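Komesero: a bin-picking log, with notes on the chores we were promised

README, last revised November 20, 2018
Maintained by Shuzhen Dong and Guangming Yao, Ondrejka workshop, Grirkimholm

What's in here

Komesero is a collection of logged attempts by an industrial arm to do something a bored teenager does for pocket money: take parts out of a bin and put them somewhere else. Each attempt comes with joint positions, gripper commands, wrist forces, a still from the fixed camera and a one-line verdict typed by whoever was on shift. The verdicts are the best reading in the set and we recommend starting with them.

The parts are bars and blocks. They go into the bin in a heap, because that is how parts arrive on every shop floor we have ever visited, whatever the brochure shows.

Why we made it

Triin Krūmiņa came back from a trade fair in April with a tote bag full of pamphlets in which a robot was folding a towel, stacking a dishwasher or handing a grandmother a cup of tea. She pinned them up over the kettle. We had an arm that could repeat a weld path all day without complaint and could not reliably pick a bar up off another bar. Komesero is our attempt to measure the distance between the pamphlets and the kettle.

Folder layout

attempts/ one subfolder per attempt, numbered in the order they were run
stills/ fixed-camera images, same numbering
verdicts.txt tab separated: attempt number, initials, outcome code, remark
calib/ camera and hand-eye calibration, redone after every knock
chores/ the household annex (see below, and lower your expectations first)
tools/ loader, plotting script, and a converter Haiyan wrote and now regrets

Outcome codes

OK part left the bin and arrived where it was meant to
DROP part left the bin and changed its mind
NUDGE part moved, stayed in the bin
WEDGE gripper or part jammed against a wall, stopped by hand
AIR the gripper closed on nothing and carried it carefully to the tray
HUMAN somebody reached in and did it themselves

HUMAN is a real outcome and should not be filtered out. It is how most of these jobs still get finished.

How it went

Of the 83 attempts in the main set, 39 are marked OK. Mekdes Alemneh points out that this is slightly worse than a coin, and that the coin is cheaper to maintain. The rest are spread over the other codes, with NUDGE well out in front.

Bars in the middle of the floor with clear space on both sides are easy. Bars lying against a sloping wall are miserable: the fingers need room on the far side and the wall has got there first. Bars crossing one another are somewhere in between, depending on which one the planner takes a fancy to. It has a weakness for the one underneath.

Cycle time for a good pick is around 30 seconds. Guangming, holding a coffee in the other hand, is a good deal quicker, and he doesn't need recalibrating when someone bumps the bench.

The household annex

People kept asking, so chores/ holds our tries at three domestic jobs: sorting cutlery into a drawer tray, pairing socks, and clearing a breakfast table. The hardware was the same. The bowls were not the same by the end.

Cutlery went tolerably once we took the teaspoons out. Socks we gave up on after 2 sessions; a sock has no opinion about its own shape and our planner needs somebody in the relationship to have one. The breakfast table files are short. Please read the remark column before writing to ask why.

Our view, for what it's worth: the shop floor will get there well before the laundry does. A bar is the same bar every morning. Your kitchen isn't, and neither is the colour of the cloth you've left in a heap on the counter.

Known problems

Wrist force drifts over a long session. The offset is logged at the start of each attempt; subtract it yourself.
The verdict remarks are in four people's spelling. We've left them alone.
"Edel" in the early remarks is the old planner, since retired. Remarks about Edel are not always polite.
Hoses and cables travel with the wrist and get in the way of the view more often than we'd like. If you are training a detector, don't assume the part being picked can be seen whole.
Timestamps are workshop time with no zone marked. Sorry.

Using it

Research, teaching and idle curiosity are all fine. If you publish, cite the set as Komesero and say which outcome codes you dropped. If you're using it to argue that household robots are just about ready, we'd like a copy of the paper for the spot above the kettle.

Corrections go to Haiyan Liang, who looks after the tools folder and answers faster if you attach the attempt number.

Sample still
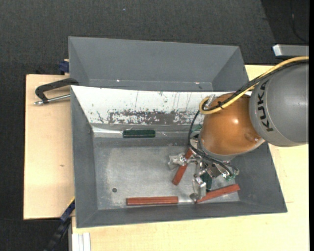 Gripper in among three reddish-brown bars, one finger lying across the steep one.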